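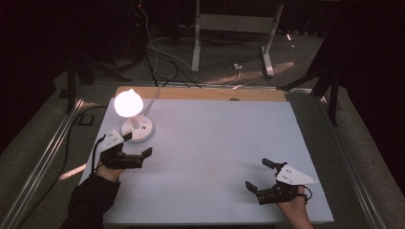
Drelholm Library Service is refreshing the study tables on its upper floor during August. Over the coming posts we will set out what is changing, how the tables are being prepared, and what readers are asked to do when they use them. (1/10)

Each table keeps its existing light wood top. A pale covering is laid over the working area and stops a little short of the far side, leaving a strip of wood uncovered. Readers have told us that a plain, light surface is easier on the eyes during long periods of reading. (2/10)

Lighting. A small white table lamp with a rounded shade and a wide, flat base will be provided at each place. The lamp should stand towards the back left of the table, with its cable led over the far edge. Left-handed readers are welcome to move it across to the other side. (3/10)

Please do not run the cable across the working area. Our previous lamps, supplied under the Pimentel contract, had cables long enough to reach the neighbouring seat, and a good many cups were lost as a result. (4/10)

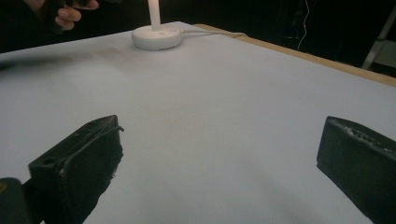
The covering is to be kept clear when a place is not in use. Books should be returned to the trolley beside the stairs, and papers taken away or handed in at the desk. Items left on a table at closing time will be held for 2 weeks. (5/10)

Care of the covering. Dust it with a dry cloth only. Sprays, wipes and polish leave marks on matt surfaces. If ink is spilt, please tell a member of staff and do not rub it. Replacement sheets are kept in the Grirero cupboard and can be fitted in a few minutes. (6/10)

Kenza Abdelaziz, Head of Reader Services, writes: "We received 2,911 replies to the spring survey, and the study tables were mentioned more often than the opening hours. Most of those who wrote about them asked for better light and a cleaner surface to work on." (7/10)

The cost of the lamps and coverings is about 900 pounds, met from the existing furniture budget. No other service has been reduced to pay for it. The old lamps have been passed to the Dorar reading room, where the tables are wider and the longer cables are of use. (8/10)

While the work is under way, 4 places by the east window will be closed each morning until noon. All other seats remain open as normal. Readers who have booked one of the closed places will be offered another on the same floor, or may transfer their booking to the afternoon. (9/10)

Comments on the height of the lamps, the feel of the covering or the arrangement of the tables may be left at the desk in writing, addressed to Märta Midtbø, Furniture and Fittings. Large-print copies of these notices are available from the same desk. (10/10)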